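Questions from staff: robots at the Juvton returns desk

What work are the robots taking on?
Picking up small returned items, turning them for inspection and setting them back down. Phones and small boxed goods come first. Anything heavy or damaged stays with people.

Will I lose my job?
No positions are being cut at Juvton because of this change. The 4 people now on small items will move to claims and repairs, at the same pay grade. Hours stay the same - so do breaks.

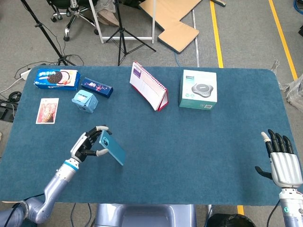

A two-handed robot holding a phone over the sorting mat, with boxed items at the back.

Who decides if an item is fit for resale?
A person, every time. The robot presents the item and a staff member enters the grade. If you disagree with an earlier grade, change it and leave a note.

Do I need training?
Yes, if you work within reach of a table. The session takes one morning and is paid. It covers stopping the arms, clearing a dropped item and reporting a fault.

Can my work be tracked through the robot?
Its logs record item handling and faults. They are not used in performance reviews.

What if it stops in the middle of a shift?
Press stop, keep your hands off the mat and call extension 1284. Returns go back to the manual desk until the table is cleared for use.

When does the next table start?
In September, at the Nenari building. Send questions about shifts to Hamisi Kombo before the rota is posted.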